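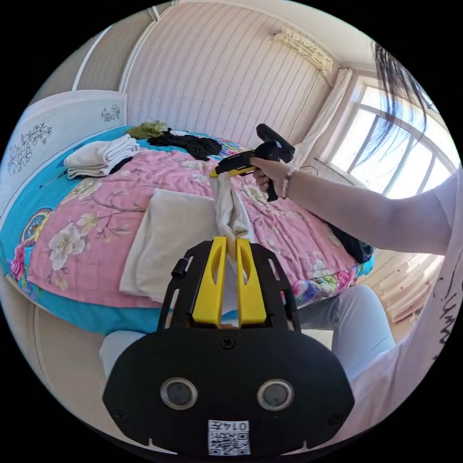 How a hand-held gripper gets ready for work

A hand-held gripper is the part of a robot that grabs things, with a handle added so that a person can hold it. People use grippers like these in pairs to show robots how to do chores such as folding cloth.

At Mustel, a small workshop, Rohani Tjoa looks after 28 pairs. Every pair has to be checked before it goes out.

She starts with the fingers. The yellow fingers have long oval slots in them, and they should stand side by side with a narrow gap between. Rohani squeezes the grip and watches the tips. They should meet evenly – if one tip arrives first, a cloth will slide out. She loosens the finger, lines it up and tightens it again.

Next come the two round lenses on the front. Dust makes a blurry spot in everything they record. Rohani blows the dust off first, then wipes each lens with a soft dry cloth. She never uses her sleeve. A sleeve can carry grit, and grit scratches.

Then she checks the sticker. It has a QR code, a square pattern that a computer can read, and a number such as 0147. Rohani scans it and the computer opens that gripper's repair list. If the sticker is peeling, she prints a new one with the same number.

The last test is a tug. One gripper holds each end of a cloth, and Rohani pulls gently for 4 seconds. Cloth is hard to hold because it bunches up and twists. If it slips, the fingers go back to the bench.

Words to know

Gripper: the part of a robot that holds things.
Lens: a clear, curved piece that bends light to make a picture.
Grit: tiny hard bits of sand or dirt.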